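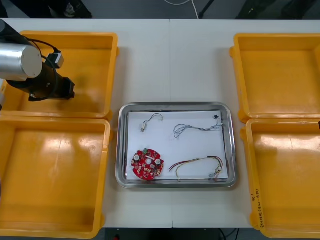

Threads > Birdie Crenshaw > Small parts, sorted

We use cookies to keep you signed in and to remember your reading settings. Accept all / Manage choices

Birdie Crenshaw
March 20, 2024

1/
A few of you asked how we sort the little electronic bits at the Hokdale workshop, and I promised to write it up properly, so get a cup of something. It's mostly yellow bins and a tray, and I have a surprising number of feelings about both.

2/
The whole setup is four shallow yellow plastic bins, two on the left and two on the right, with a stainless steel tray in the middle. Everything unsorted starts in the tray. Everything sorted ends up in a bin. I used to do this with one big cookie tin and a lot of muttering!

3/
Line the tray. Plain white paper, nearly the whole floor of it, with just a thin strip of metal left around the edge. I know it looks fussy, but bare steel throws back every light in the room and a tiny silver motor on shiny silver steel is a miserable thing to look for at four in the afternoon.

4/
And then spread things out! Only put down what you can place without anything touching. I spent most of January tipping whole handfuls into the tray (we had 400 loose parts come in from a donated classroom kit, all in one bag, bless them) and then picking wires out of other wires for an hour before I'd sorted a single piece.

5/
The worst for tangling are the tiny vibration motors, the kind that make a phone buzz. The body is a little silver cylinder and the two wires coming off it are thin as anything. They want to hug whatever is nearest. Lay them down with the wires in a loose curve and leave them some room. Don't pick them up by the wires, please, I've pulled a few off that way and felt terrible each time.

6/
On bins: shallow beats deep. Ours have sloped sides and a rim you can get hold of, and you can see the floor of each one at a glance. Lotte Schouten brought in some lovely tall tubs last year and I lost a whole family of resistors at the bottom of one. They hold paintbrushes now and they're very good at it.

7/
How we split things changes with what's come in. This week it goes cables in the back left bin, boards in the front left. The right side is for motors and for what Jalen Kapoor calls "the orphans," meaning anything we can't name yet. No stuck-on labels on the bins, just a card on the wall, so we can change our minds without peeling tape.

8/
Cables get a bin to themselves even when they're short. Maybe especially when they're short — a stubby one with a little white plug on the end will slide right under a board and stay hidden till you've given up and ordered another. They also hold whatever bend they came with, so you end up with hooks and curls. I don't fight it. They straighten out fine when somebody needs them.

9/
Boards I like to lay down flat with the components facing up, one at a time, toward the side of the bin where there's room. My favorite at the moment is a round red one with a wavy, scalloped sort of edge, like a pie crust. There's a silver capacitor at one side and a scatter of parts so small I need my other glasses. I'd wear it as a brooch if Tobias Ruiz-Ortega would let me.

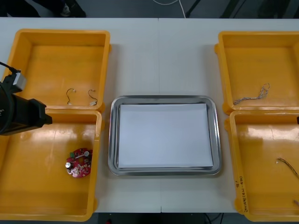

10/
Some questions from the replies. Someone wanted to know if the color matters. I like the yellow because dark cable shows up on it beautifully, and so does red board. It does shine a bit under the overhead lights, so if you're sensitive to glare you might go for something duller.

11/
Someone else asked about drawers with lots of tiny compartments. We have those too, and they come after. The bins are the rough sort and the drawers are where things live. If I try to go straight to drawers I stand there with a part in my hand reading labels like I'm at the library, and meanwhile the tray isn't getting any emptier.

12/
Harriet Abernathy asked if it's all right to mix in things that might be broken. Put them in with their own kind and test them later! Deciding what a part is and deciding whether it works are two separate jobs, and I get cranky when I do both at once.

13/
One last thing on paper: change it when it gets creased. Small parts settle along a fold and then hop when you try to pick them up. I cut mine from the end of a roll and keep 16 sheets ready on the shelf by the door, under a brick so they stay flat.

14/
I still have the screws to write about, and there are a great many screws. That'll be its own thread, probably once I've finished going through the donated bag. If you have a good way of keeping ribbon cable from cracking at the folds, I'd love to hear it, mine are getting awful.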